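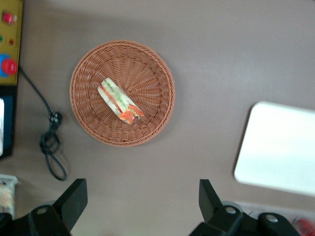 Figure 1. Wrapped sandwich in a woven basket, from above.

Matching card takings to bank deposits in a small sandwich shop
Project report, Small Business Accounting, second year
Submitted 21st September

1. Background

Grurkden is a lunch counter with two tills, one card reader and a shoebox. It keeps its books in Mirnano, an online accounts package, and takes card payments through Declercq, which pays the money into the bank in batches a day or two later, less its fee. The shoebox holds everything else.

Our task was to find out why the sales figure in the accounts never agreed with the money in the bank, and to suggest a way of working that the owner could keep up without us. We were given read access to Mirnano, a set of Declercq payout reports for February, and the shoebox.

2. What was going wrong

Each evening the day's card sales were typed into Mirnano as a single figure. When the payout arrived from Declercq, the bank feed brought it in as new money, and whoever was doing the books that week clicked the button marked Accept. Accept is a large green button and we have some sympathy. The result was that many card sales were recorded twice, once as sales and once as a deposit filed under sales.

The fees had the opposite problem. They were taken off before the money reached the bank, so they appeared nowhere at all. According to the accounts, Declercq had been working for free.

Refunds were a smaller matter. Of the 62 payouts and adjustments in the February reports, 9 contained a refund, and all of those had been written off to a category called Misc 2. We did not find a Misc 1.

3. Method

We set up a clearing account in Mirnano and named it Declercq Clearing. Card sales go into it in full at the end of each day. When a payout comes in, it is recorded as a transfer from clearing to bank, and the fee is posted from clearing to bank charges using the payout report. If everything has been entered, the balance left in clearing is the money Declercq has not paid over yet.

We first tried to do the matching with Andow, an add-on that reads the reports and suggests entries. It handled plain payouts well. With refunds it posted the fee twice, which we noticed on the second evening, having praised it warmly in our interim report. We went back to a spreadsheet for those lines.

Old entries were corrected by hand. We changed 111 in all, working from the latest backwards, which was a mistake, as the opening balance was wrong too and we had to go through the first week again.

4. Results

After the corrections, the clearing account at the end of February matched the one payout still on its way. Sales came down, fees appeared, and the profit for the month was lower than the owner had believed. This was received politely.

One difference of £300 remained. It was a cash float paid into the bank and recorded as catering income. The deposit slip was in the shoebox, folded inside a parking receipt.

5. Limits of the work

We looked at card sales for one month only. Cash was outside our brief, and having seen the cash records we did not ask for it to be widened. VAT was left to the shop's accountant, who should be told about the double entries before the next return goes in.

6. Suggestions

Check the clearing balance against Declercq once a week. Give refunds their own category and close Misc 2. Turn off automatic posting in Andow - the suggestions are useful, but somebody should read them first. Keep the payout reports as files, in a folder, on a computer.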